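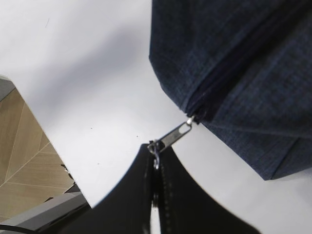 Navy zip pouch, silver zip pull

Ingate Parents Board > Health > Pregnancy and newborns

Thread: Whooping cough jab in pregnancy, when did you have yours?

plumduff_and_custard
Started April 4, 2023

Hello all, hoping for a bit of company on this one as I've been going back and forth on it all week and my other half has (very kindly) asked me to talk to somebody else about it for an evening. I'm 22 weeks with our second and the midwife has offered me the whooping cough jab at my next appointment. With my first I had it much later on, well past 30 weeks, and I had it fixed in my head that later was better so the baby gets as much as possible before the birth. The midwife says sooner is fine and she'd like it ticked off. Did any of you have it early? And was your arm as sore as mine was last time, I couldn't lift a saucepan for two days!

tansy_lane
Congratulations! I had mine at 20 weeks, same day as the scan, and I was glad of it in the end because my little one turned up a good bit before she was due and I'd have missed a later slot altogether. Sore arm, yes, like somebody had leaned on it. I slept on the other side and moaned a lot.

mossgatherer
I'm going to disagree a little, gently I hope. I waited until 28 weeks and my GP was perfectly happy with that. I'd had a rotten time with sickness and didn't want anything else on top until I was eating properly again. I don't think there's one right week, and I do get a bit cross when people are made to feel they've dawdled.

tansy_lane
Oh I didn't mean you'd dawdled at all, sorry if it came across like that! Only that babies don't always read the calendar, and mine certainly didn't.

mossgatherer
No no, I know you didn't, I'm still grumpy at a receptionist from December. Take no notice.

oldboots69
Grandad here, so feel free to skip me. Our daughter asked my wife and me whether we'd had anything for whooping cough and we hadn't the foggiest. I'd had it as a boy and thought that was me done for life. The nurse at the Mustonen Road surgery told me it doesn't work like that and you can catch it again, which was news to me at my age. I had a cough all through the winter and stayed well away until it had gone, and I missed the first fortnight of cuddles. Worth it, but I did sulk.

plumduff_and_custard
That's lovely of you oldboots, I wish my father-in-law would take a hint. He coughs like a tractor and says it's hay fever.

rutov_hill_mum
Can I be the awkward one? I turned it down with my first, because I'd read a long piece somewhere about having too much in one go and it frightened me. Nobody shouted at me, and she was fine, but there was a baby in our antenatal group who did get whooping cough at a few weeks old and was in hospital for 14 nights. I sat with that for a long time. Had it with my second at 24 weeks. I still think people should be allowed to ask questions without being pounced on, though.

mossgatherer
Agree with every word of that last bit.

kettle_on_again
Ask away, but please ask the midwife and not the long piece somewhere! Mine sat with me for ages going through it all. Plumduff, if the timing is what's bothering you, ring her before the appointment and say so. Move the arm about afterwards, too, it helped mine no end.

plumduff_and_custard
Thank you, all of you. I rang this morning and she was ever so patient. I'm having it at the next appointment, in the left arm this time, and he's on saucepans.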